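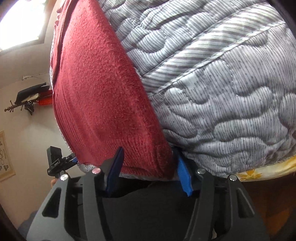 Nachschubpunkte für Kleinteile festlegen

1. Jahresbedarf je Artikel aus dem Lagersystem exportieren. Beispiel: 1476 Stück.
2. Bedarf durch die Kalenderwochen teilen und aufrunden.
3. Wiederbeschaffungszeit eintragen, hier 2 Wochen.
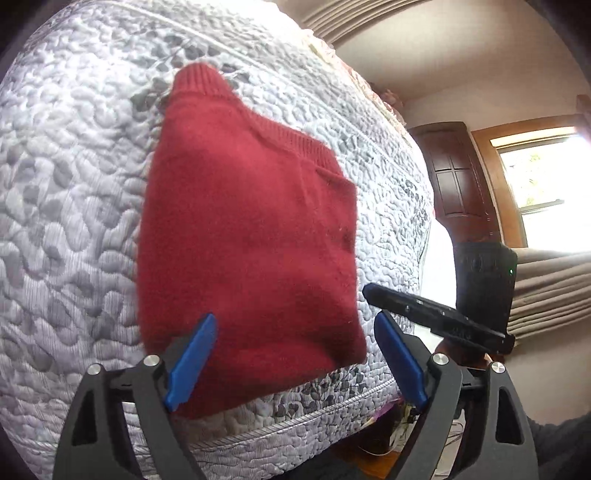
4. Sicherheitsbestand addieren. Bei Brikura sind für diesen Artikel 32 Stück hinterlegt.
5. Meldebestand im Artikelstamm speichern — Fachnummer nicht überschreiben.

Gesperrte Artikel vorher ausfiltern. Änderungen gibt Harsh Garg frei.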